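Stalletti Institute of Applied Engineering
Robot Programming by Demonstration
Handout 4: Demonstrating a task by remote control, in simulation
Issued June 24, 2020. Course leader: Sabina Roy

This handout accompanies the fourth lecture and the two laboratory sessions that follow it. Students should read sections 1 to 4 before the first session. Section 6 sets out the written work.
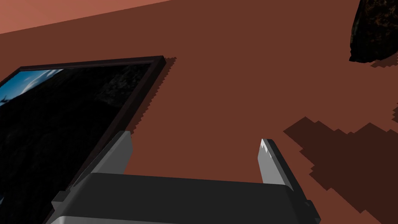
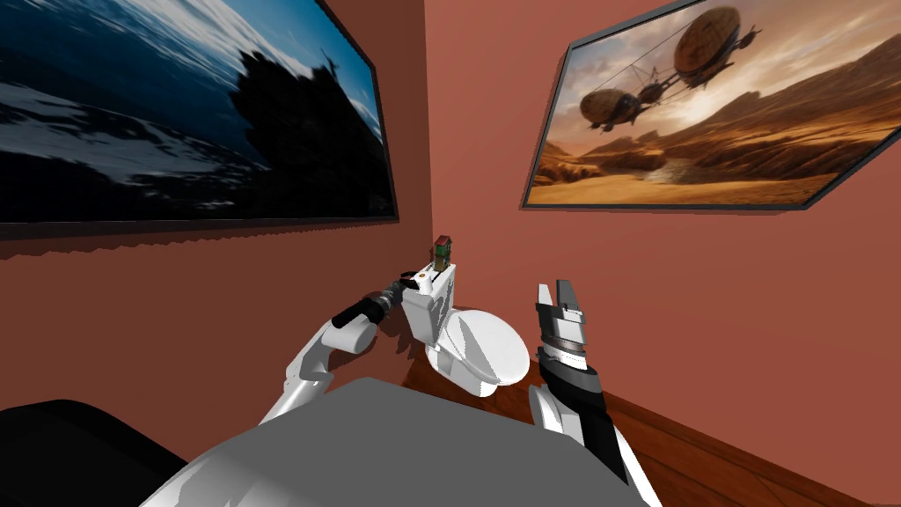
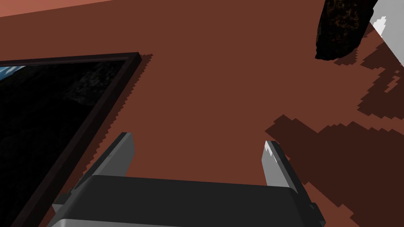

Figure 4.1. Simulated views. First and third: a gripper over the tabletop, fingers apart. Second: both arms, with the left gripper at the toilet tank.

1. Purpose

A robot may be given a task in several ways. The programmer may write out each movement in advance, or may describe a goal and leave a planner to find the movements. In this course we study a third way, in which a person carries out the task through the robot and the robot's movements are kept as a record. A control policy is then fitted to a number of such records.

By the end of the two sessions, students should be able to record a clean demonstration with a two-armed robot in simulation, judge whether a given record is fit for training, and explain in plain terms what the policy can and cannot learn from it.

2. Two ways of showing a task

2.1 Demonstration by hand. The operator takes hold of the arm and moves it directly, while the motors are set to carry the weight of the arm and little more. This method is often called kinaesthetic teaching. The operator feels contact at once, and most beginners produce usable movements within a short time. Its weakness is that a person has only two hands. Guiding two arms and opening two grippers at the right moments is difficult for one operator, and the operator's own body may come into the view of the cameras. Such images are of limited use, as the operator will be absent when the policy is run.

2.2 Demonstration by remote control. The operator stands away from the robot and moves a pair of hand controllers or a smaller leader arm. The robot follows. Both arms can be driven together, and the camera views contain only what the robot will later see for itself. The cost is a loss of touch. Unless the controllers return force to the hand, the operator must judge contact by eye, and there is always some delay between the hand and the arm.

In simulation the second method is the usual one. The laboratory uses the Leckie hand controllers with the Grirnaso simulator. Students who have used only the real arm should note that the simulated arm does not become tired, warm or worn, and that its errors are of a different kind (see section 5).

3. What is recorded

Each demonstration is stored as one episode. An episode contains the following:

The joint positions of both arms.
The opening of each gripper.
The commands sent by the operator, stored separately from the positions reached.
The images from every camera in use.
The position of each loose object, where the simulator supplies it.
A short text giving the task, as read to the operator.

Commands and positions reached must not be confused. When a finger presses against a fixed surface, the command may continue to move while the finger does not. The difference between the two is often the only trace of contact in the record -- a policy trained on positions alone will not learn to press.

A head view shows how the two arms stand in relation to the room and to each other. A close view of a gripper shows the space between the fingers and the surface beyond them, and is of most value in the last part of a reach. Neither is sufficient alone. In a close view the housing of the gripper may cover part of an object lying near it, as it does with the picture in the third view of Figure 4.1. Operators should learn to look from one view to the other before closing the fingers.

4. Procedure for the laboratory sessions

4.1 Work in pairs. One student operates and the other watches the views and keeps the log. Change places after each set of episodes.

4.2 Load the room named on your task card and check that every camera gives an image. Do not move the cameras. Episodes recorded from different camera positions cannot be placed in the same set.

4.3 Bring both arms to the starting position. Hold the controllers level and at rest before pressing the clutch. If the clutch is pressed while the hand is turned, the arm will take up that turn as an offset and the whole episode will be harder to complete.

4.4 Read the task aloud, then begin recording.

4.5 Approach with the fingers open. Slow down over the last part of the movement and pause briefly before closing. Long pauses should be avoided elsewhere. A policy trained on records full of hesitation will learn to hesitate, and may stop altogether.

4.6 Where only one arm is needed, park the other in a clear position and leave it there. It should not pass in front of the head camera. Small, aimless movements of the idle arm are a common fault and will be marked down.

4.7 If an object is dropped, you may pick it up and continue, provided that the log says so. Episodes with a single honest recovery are useful. Episodes with three or more attempts at the same grasp should be marked as failed and recorded again.

4.8 End the episode with the grippers open and clear of all objects. Stop recording before releasing the clutch.

Failed episodes are not to be deleted. Mark them and leave them in the folder.

5. Faults particular to simulation

Shadows. The simulator draws shadows at low resolution to save time, and their outlines come out stepped and jagged. The effect is plain on the tabletop in the first and third views of Figure 4.1. A shadow drawn in this way is a poor guide to height above the surface. Students should not rely upon the meeting of a finger and its shadow as a sign of contact, although this is good practice with the real arm. It should also be borne in mind that a policy may take a shadow edge for the edge of an object.

Contact. Simulated fingers may sink slightly into an object or slip from it without warning. Closing slowly reduces both faults.

Surroundings. Pictures, walls and furniture form part of the image even where they have no part in the task. If the same picture lies beside the gripper in every episode, the policy may come to depend on it. For this reason the Zutotlow set, used in the July session, varies the room between episodes. It contains 2,797 episodes, of which 439 are marked as failed. Students will train first on 300 successful episodes drawn from a single room and then on the same number drawn from many rooms, and will compare the results.

6. Written work

Each pair is to submit a report covering the following points.

(a) The log of all episodes recorded, including those marked as failed, with the cause of each failure in one line.

(b) A plot of commanded and reached positions for one gripper during one reach, with the moment of contact marked and your grounds for placing it there.

(c) A short account of one episode that you would remove from the training set although the task was completed.

(d) A comparison of the two trained policies. Each is to be run 37 times from the starting positions supplied. State the number of successes and describe the most frequent kind of failure.

Reports should not exceed six pages, plots included. The log may be attached separately. Work is to be submitted through the course page by the end of the second laboratory session, and requests for more time should be sent to Sabina Roy before that session begins.

7. Preparation for Handout 5

The next lecture deals with the drift that occurs when a policy makes a small error and so arrives at a position that no operator has shown it. Students should bring their failed episodes, as several will be replayed and corrected in class.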